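Gripper Fault FAQ: The April Recall of Perfectly Good Recordings

What went wrong?
The marker cube on our hand-held grippers worked itself out of line. The cube tells the tracking software where the gripper is. If it sits a hair crooked, the software believes it anyway, and every path recorded that way comes out wrong by the same amount. We lost 314 recordings before anyone got suspicious.

How did you find out?
The arm at Tranness, playing back a pick we had all signed off on, closed its fingers firmly on air and carried the air to a box. It did this 6 times with great confidence. Tsutomu Honda hit the stop button on the seventh go, when it headed for the desk instead.

Was anyone hurt?
No. The desk has a dent and we have a new rule about standing behind the yellow line.

Which recordings are bad?
Numbers 401 through 681 are bad throughout. The other bad ones are scattered through the earlier batches, and the list is on the download page. Please don't try to rescue them by eye. Setsuko Nomura gave that two evenings and would like them back.

What should I check before recording?
Put the gripper down, hold the body still and press the cube gently from the side with one finger. It should not move at all. "Only a little" counts as moving. Then run the alignment check and wait for the second beep.

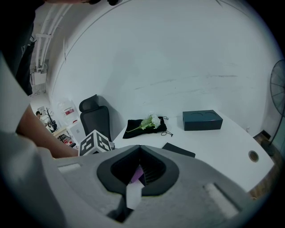 If the check fails, tag the unit and pull it. Tightening the mount by hand is how we got into this. It feels solid for an hour or so, then creeps back, and by then you've stopped looking.

Can I pick the gripper up by the cube?
Please don't. Yes, it is exactly the size and shape of a handle. We have raised this with Anatbridge, who make the mount, and the next version will have a locking pin.

Will the software warn me?
It does now. Version Wustier compares the cube with its last known position at startup and refuses to record if they disagree. It refuses rather often.

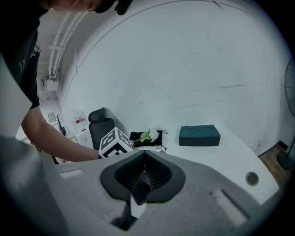
Genji Matsuda wrote in to say that the startup check is no help if the mount slips halfway through a session, and that he now reruns it after every break. He's right, and we've added a reminder. You can snooze it once.

Who do I send a failed unit to?
Iman Sqalli, with the tag still on and a note of the last recording number. Replacement mounts take nearly a month.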